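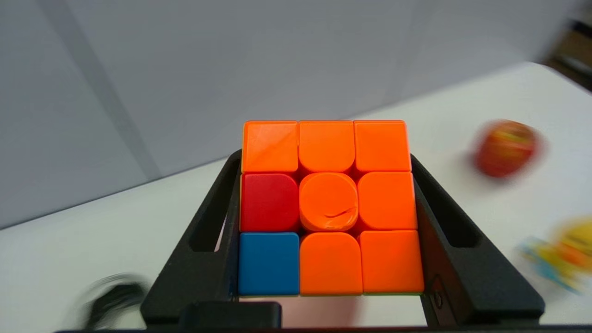 Arm stalls mid-turn, cube jams in holder

pistero_fan
Mine ran fine until May, now it trips error 152 on nearly every bottom turn. The wrist keeps pushing for a second or two after the cube has locked up, and last night it nipped my finger when I reached in. Running Surover 7. Anyone else?

Arley
Finger first, is it all right? Then drop your torque limit. Mine was at 343 out of the box, which is daft.

SelormMensah
Don't agree, torque's a red herring. I'd bet the cube is sitting skewed in the holder. Loosen it and reseat.

Arley
A skewed cube doesn't nip fingers, Selorm!

pistero_fan
Finger's just bruised, ta. Reseated it, did 2 solves, then 152 again. Will try the torque tonight (with the power off while I'm in there).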